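A color-mixing bench opens to families at the Erkance learning center

Maya Jaber has been teaching children about color for long enough to know that the quickest way to get a room quiet is to put something bright in a glass tube and set it where everyone can look at it but not quite reach it. She was doing a good deal of that at the Erkance center on Sepúlveda Street on April 15, 2018, when the new color bench had its first public afternoon and families came in by the front door, the side door and, in the case of one determined toddler, under the rope.

The bench is the newest piece of a program called Samo, which the center started in January with a handful of borrowed supplies and a great deal of goodwill. The idea is a simple one. Children begin with a few tubes of colored liquid, look at them for a good long while, guess what two of them might make together, and only then get to find out. Jaber, who runs the program and wrote most of its activity cards at her own kitchen table, is firm about the guessing part. She likes the guesses written down in pencil, spelling optional, and she likes them read out loud before anybody touches a thing.

"If you pour first, you've skipped the good bit," she told a group of parents who were, it must be said, leaning in every bit as far as their children. "I want them to be a little bit stuck. I want them to argue about it, nicely."

The tubes live in a long wooden rack, and Jaber will happily talk about that rack for as long as you let her. She had used plastic ones for years and never warmed to them. Wood is kinder to glass, she says, and it is quieter too, which matters a lot once you have nine children putting things away at the same time.

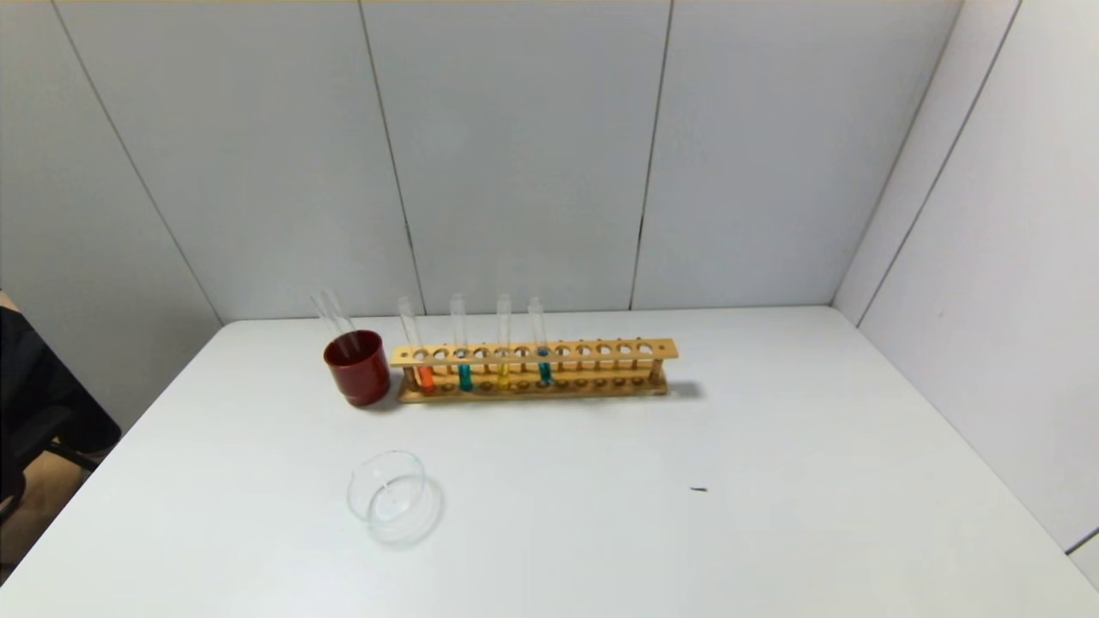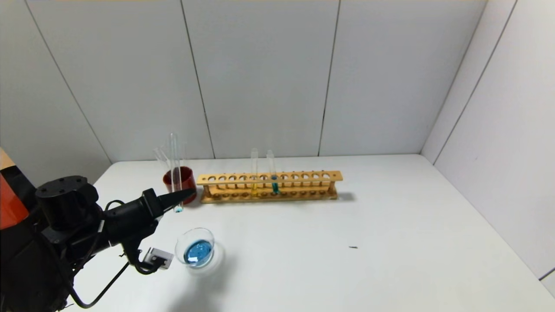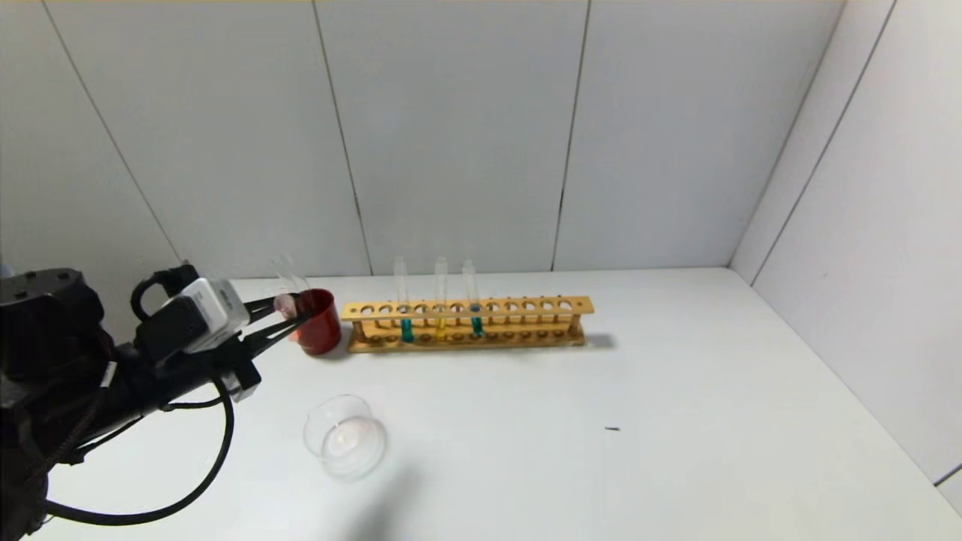
The center has kept the furnishings plain on purpose. Jaber asked for pale surfaces when the room was being planned, and she held out for them through a couple of rounds of polite disagreement with people who wanted murals. A busy background makes it awfully hard for a six-year-old to decide whether a liquid is more green or more blue, and that particular question can keep a group going for most of a session. There were at least two names for the same shade by the end of the afternoon, and she let both of them stand.

Money for the bench came from Mivitz, the housewares shop two doors down, which held a raffle over the winter and raised $3,196. Most of that went on the table and the glass, and what was left over paid for aprons in three sizes, along with a very large box of paper towels. The shop's staff came by in the afternoon to see what their raffle had bought, and a couple of them stayed well past their break to have a turn at the guessing.

In all, 236 visitors signed the guest book, a good many more than the center had planned for, and the juice ran out early. A parent made a quick trip for more and was applauded on the way back in, which seemed to embarrass him a bit.

Among the families were the Samo regulars, the children who have been coming since the first sessions and who have become rather grand about it. One girl took it upon herself to explain to the newcomers that you hold a tube up near the top, and that you always put it back before you pick up another. Jaber said afterward that she had not asked her to do this and would not dream of stopping her.

Sessions at the bench will run after school and on weekend mornings, with groups kept small so that everyone gets a proper turn. They are meant for children ages five to eleven, and younger brothers and sisters are welcome to sit in with a grown-up. There is no charge, though the center is glad of clean jam jars and old shirts, and it could use a second low sink if anybody has a line on one.

Jaber has plans for the fall as well, including an evening for adults, which she was asked about so many times on opening day that she started a sign-up sheet on the back of an activity card. The current agreement for the room runs through 2021, so there is time to try things out. Sign-up for the next block of children's sessions is at the front desk, and the guessing cards can be taken home.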